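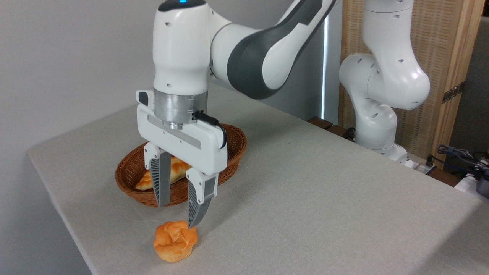 Last changed: February, 11:40 p.m.

Print | E-mail
Reading time: 2 min

Back from Edidthorpe with sore feet and the same opinion I left with, more or less. Gaétan Vachon has been after me since Christmas to come see what the arms can do with bakery goods, and I ran out of excuses.

So, bread. One muffin-shaped orange thing with a shiny, lumpy top, one long glazed roll in a wicker basket, and a big white arm hanging over the pair of them with its two gray fingers spread. I stood there with my coat on and watched a fingertip come down nearly to the top of the muffin. I have bagged rolls at the Brevarmont shop for 22 years. I caught my own hand twitching.

Gaétan says the grip is the hard part, because bread is soft and every piece is a different shape. Fine, I believe him. But grip is the part of my job I never think about. The morning is knowing which tray is yesterday's, and hearing Mrs. Vávra say "the dark one, no, the other dark one" and handing her the right one while the phone rings. I asked him what it does about crumbs. He said crumbs were on the list. I asked how long the list was and he went to get us coffee.

He showed me the Winunum log over lunch. 409 tries at picking things up, 78 of them marked for a second look. He seemed pleased. I did the sum on a napkin and it comes to nearly one in five, and if I fumbled one in five I'd have been sent home before my first week was out. He says "second look" doesn't always mean dropped. I said it doesn't mean sold, either.

To be fair to him (I promised I would be), I couldn't have imagined any of it ten years ago. And I'd hand over the five o'clock tray scrubbing tomorrow if something could do it properly. Nothing he talked about today scrubs a tray.

He wants me back in the spring. I said maybe, if it can close a paper bag by then. Must remember to call about the oven door, and we're short on caraway again.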